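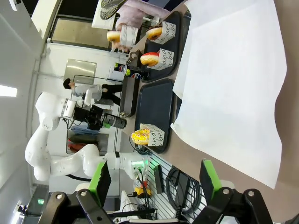 Polling place walk-through – Naslow Hall, Judar ward
Election safety and access checklist, October round
Filled in by: Andor Magyar
Second signature: Máté Kozma
Registered voters on the roll: 1336
Booths planned: 5

OUTSIDE

Main entrance signed from the street – YES. Sign faces the bus stop, good. Second sign for the parking lot still to come.

Ramp clear, handrail firm – PARTLY. Ramp fine. Handrail wobbles at the bottom post, two bolts missing. Told the hall office, they say tomorrow morning. Recheck before 6 a.m. opening.

Campaign material outside the no-campaign line – NO. Three posters on the fence, both parties. Line is 60 feet from the door, I taped it out again as the old chalk was gone. Posters to be taken down by the campaigns themselves, not by us. Máté is calling both offices.

Exterior lights – YES for the door, NO for the side path. Bulb out. People will be leaving in the dark so this one matters.

Queue space off the roadway – YES. Room for the line to bend round the building. Last time it went out past the gate and a van nearly backed into it, so cones please. We have none. Zultlow depot has some, ask.

INSIDE – GENERAL

Fire exits unlocked and clear – NO on first look, YES on second. Stacked chairs in front of the rear exit, moved them. They need to STAY moved. Put a notice up.

Extinguishers in date – YES, both.

Alarm tested – not done. Office had no key to the panel. Open item.

Cables taped down – PARTLY. Check-in desk ok. Extension lead to the scanner crosses the walkway, needs a mat or a diffrent outlet.

Floor dry and level – YES. Mat at the door curls up on one corner, take it away.

Room capacity posted – YES. 122 persons. Door steward keeps count from opening, clicker is in the gray bag.

First aid kit – present, short on bandages and no gloves. Restock.

VOTING AREA

Booths steady – four good, one leans. Fold the leg out fully, it catches. If it still leans don't use it, swap with the Kozma Street spare.

Accessible booth – YES. Height good, chair available. Turning space tight on the left, shifted the table over and it works now.

Screens face the wall – YES. Stood at the check-in desk and at the window, can't see a ballot from either one.

Ballot box in view of staff and observers at all times – YES. Observers' seats were behind a pillar, moved forward. They may sit or stand but not inside the booth line.

Seals on hand, numbers logged – seals YES, log NO. Log sheet was not in the envelope. Máté bringing a blank one.

COLLATION ROOM (upstairs)

Door locks from inside – YES, stiff.

Entry list on the door – NO. Must be there before close of polls. Names and badges checked every time, even people we know. Party agents one per side, no extras, whoever they are.

Stairs – handrail ok, light ok, carpet loose on the top step. Boxes get carried up here by two people so fix it or tape it.

Window latches – one broken. Screwed shut for now, not a fire route, ok.

Phone for results call – tested, works. Backup phone needs charging.

Police contact number by the phone – YES. Also wrote it on the inside of the steward's folder.

OPEN BEFORE SIGN-OFF

Ramp bolts
Side path bulb
Alarm test
Cones
Scanner lead
First aid restock
Seal log sheet
Entry list for collation room
Top step

COMMENTS

A.M. – Better than spring. Exits are my main worry, chairs will creep back the moment someone needs space. Not signing until alarm is tested.

M.K. – Spoke to both campaigns, one will remove posters tonight, other one didnt pick up, will try again. Cones agreed with Zultlow, someone has to fetch them before 5 p.m. Agree on the alarm – no test, no signature.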